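Teguh Kwok
May – 2 min read

3.2 Sizing consistency

We compared waist and hip measurements for 1,802 listings of women's running shorts and tights from Lonow and Buvia. Labeled size predicted the flat waist measurement poorly across brands – a Buvia medium matched a Lonow small in 12 of the 16 styles sold by both. Inseam varied less. Returns data from the Majimbun store were left out, as exchanges there are not logged by size. Fabric stretch was tested on five styles only and is reported in Section 4.

Figure 2. Kitchen counter with toaster.

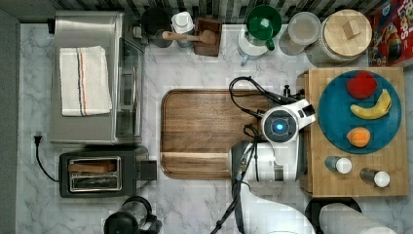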